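Ticket 749: Gripper drifts left during hand-guided demos, blue marker to red marker
Status: open, waiting on retest
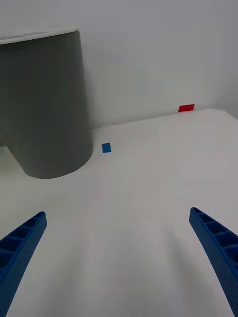 Yi-an Do

Task is the move from the blue marker to the red one at the base of the wall, with the gray cylinder left standing where it is. Fingers start open. Taught by hand on the Gronow arm, then played back from Zovbridge.

Recorded 19 demos. On playback the arm heads for the cylinder instead of the blue marker in 17 of them. The other 2 look fine.

Tried so far:
Restarted Zovbridge – no change.
Re-zeroed the wrist joint – no change.
Same path by remote control, no hand on the arm – plays back correctly.

So the recording side works. My guess is that pushing on the wrist loads the joint and the offset gets saved with the path.

Reply from Ha-rang Ahn, 3:40 pm
Check the payload setting. If it still has the old gripper weight, free-drive will sag to one side while you guide it. Hold the arm above the wrist, too.

Yi-an Do, 4:15 pm
Payload was still on the old value. Changed it and saved. Will record a new set by hand and post the playback results in this ticket.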